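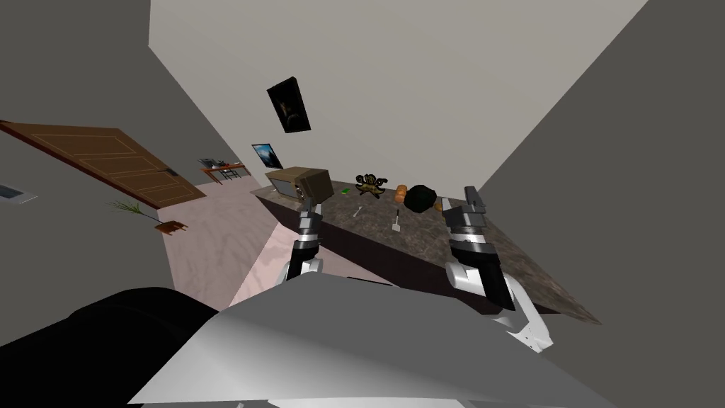

Posted by Khải Phùng, Wednesday, 13:02
Board: Rail and day trips

Day trip from Moltau to Clarelwood, changing at Pastthorpe. The planner gives a 13 minute connection. Is a through ticket valid if I break the journey at Pastthorpe for 2 hours and take a later train?

railcard_ned wrote:
Yes, on the flexible fare. The saver ties you to the booked train. Two singles work out cheaper anyway.

Khải Phùng wrote:
Cheaper, but then a missed connection is my problem. I would sooner keep the through fare.
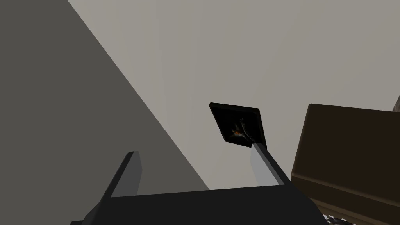 Rattana Phetsri wrote:
Disagree with Ned. The saver only ties you on the first leg. I stopped at Pastthorpe in July on one and the guard accepted it.

railcard_ned wrote:
One guard is not the conditions. Section 3, last line.

Rattana Phetsri wrote:
Section 3 covers returns. He is asking about a single.

Khải Phùng wrote:
It is a day return. Booking the flexible.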